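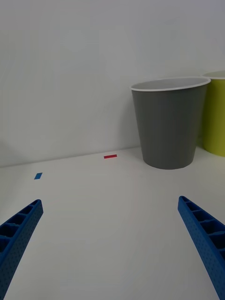
Kyu-ri Yoon wrote back to our last update asking why the Kivstead households still hadn't seen a credit on their power bills, and whether the people who signed up first would lose their place in the queue because of it. It was a fair thing to ask, and I'd like to start there, before I get to the building work.

The short answer is that no one loses their place. The longer answer is that the credits can't begin until the retailer has switched over its billing system, and that job was pushed back twice over the autumn while they sorted out how to treat renters who move partway through a quarter. We now have their word in writing that the first credits will show on the August bills. Every subscriber has had a letter from us saying so, and the ones who prefer a phone call have had a phone call. I won't pretend everyone was pleased, but most people were very decent about it, and a good many asked how the panels were coming along.

The panels are coming along nicely, thank you. The Chae paddock array is finished on the ground and has passed its electrical inspection. It is rated at 80 kilowatts, as set out in the grant agreement, and the fencing is up along the road side. The creek side still needs a gate. We had ordered one that turned out too narrow for the slasher, so it has gone back and a wider one is being made up in town. The difference in price comes out of contingency, and you'll see it in the attached figures under site works.

The second site, at the old Skimar cool store, has been slower going. You may remember that the roof was to be checked before any racking went on. The engineer was happy with the northern half but wants three purlins replaced on the southern half, and the owner has agreed to pay for the timber if we cover the labour. I think that's a good deal for us and have said yes, subject to your being comfortable with it - do let me know if you aren't. Work on the northern half can go ahead in the meantime.

On subscriptions, we have 77 households signed and 22 on the waiting list. I'm especially glad about the renters, who were the reason for doing this in the first place and who were so hard to reach at the beginning. Yoon-hee Yeon has been running a table at the library every Tuesday, with a kettle and a stack of old bills for people to compare, and I'm convinced it has done more for us than all the flyers put together. She'd like to keep it going through spring, and I've pencilled in a small amount for room hire.

Spending is a little under budget overall. The saving on cabling at Chae has been mostly eaten up by the gate and by the extra letters, and I'd rather hold on to what's left until the cool store roof is sorted. The Esitz monitoring units have been paid for but only the ones for Chae have arrived. The rest are promised before the racking is done at Skimar, and I've asked for a firm delivery date.

Could you please confirm two things when you have a moment: that you're happy with the purlin arrangement, and that the next payment can be released on the Chae inspection certificate alone, without waiting for Skimar? The certificate is attached behind the accounts, along with the retailer's letter. If you'd like to come out and see the paddock for yourselves, you'd be very welcome - mornings are best, and please bring boots, as the track in is still soft near the culvert.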